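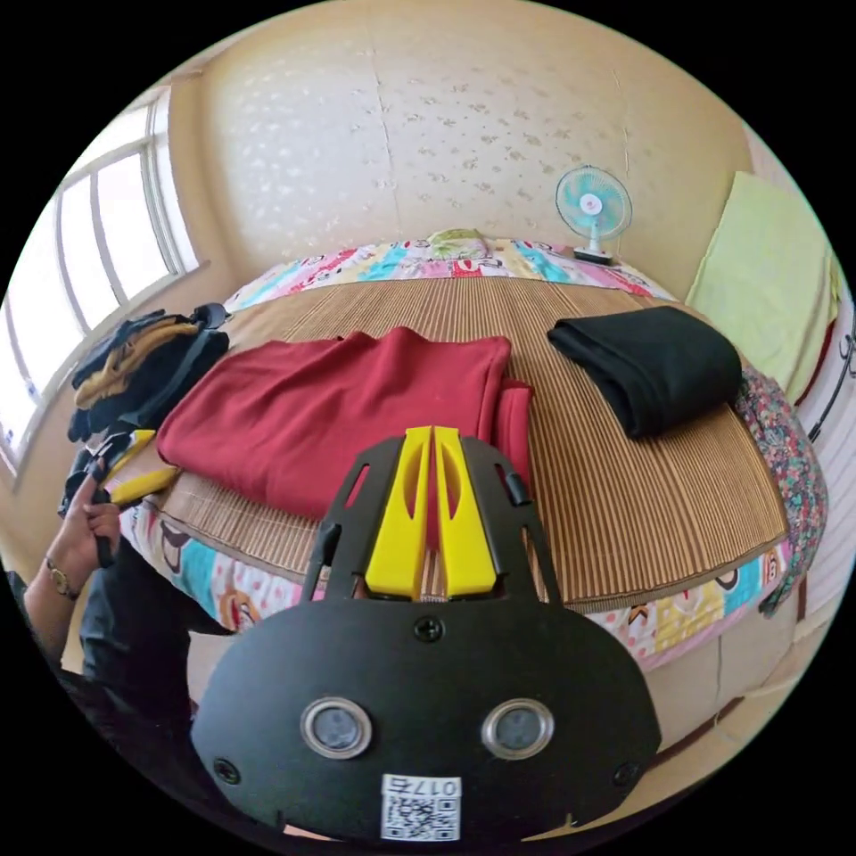
*Gripper over the straw mat.*

# Pivier String Notes

Hello and welcome! I'm Desta Kumsa, and this folder holds 800 short clips of acoustic guitar strings, recorded while Gemechu Woldemariam and I tried to settle a long and friendly argument over when a set has gone dull. We played 7 sets on two guitars, his old Uniyal and my smaller Trurkport, and kept going well past the point where most people would have reached for the wire cutters.

## What's inside

- `clips/` – the recordings, mono WAV
- `notes.csv` – one row per clip: guitar, string set, hours played, who was playing
- `opinions.txt` – our grumbling, lightly edited

Every clip is the same thing: six open strings, low to high, then a slow G chord left to ring. We used a medium pick throughout (I do know fingers sound nicer, please don't write to me about it). The hours column is our best guess, and the most tired set had about 200 on it.

## Making your own clips
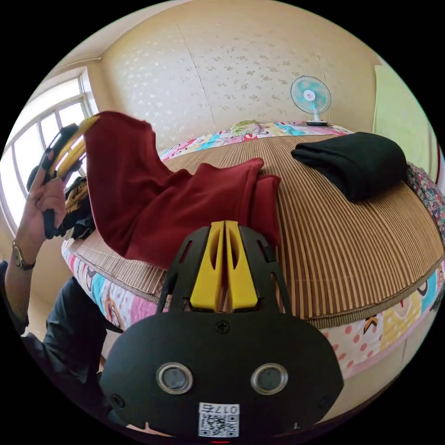 Tune up first, let the guitar sit a few minutes in the room, and then tune again, since new strings wander more than you'd think. Keep the microphone in the same spot for the whole life of a set. Take off anything that can knock against the neck or tick near the microphone, and a wristwatch like the one here, with its gold-toned case and dark strap, is just the kind of thing I mean. I ruined most of an evening in December that way!

## Known problems

- Gemechu strums harder than I do, so compare players with care.
- The Udine set has no clips from its first day.
- A kettle can be heard in a few of the Trurkport files.

Use the clips however you like, and if you find a mislabeled row, send me the file name and I'll fix it.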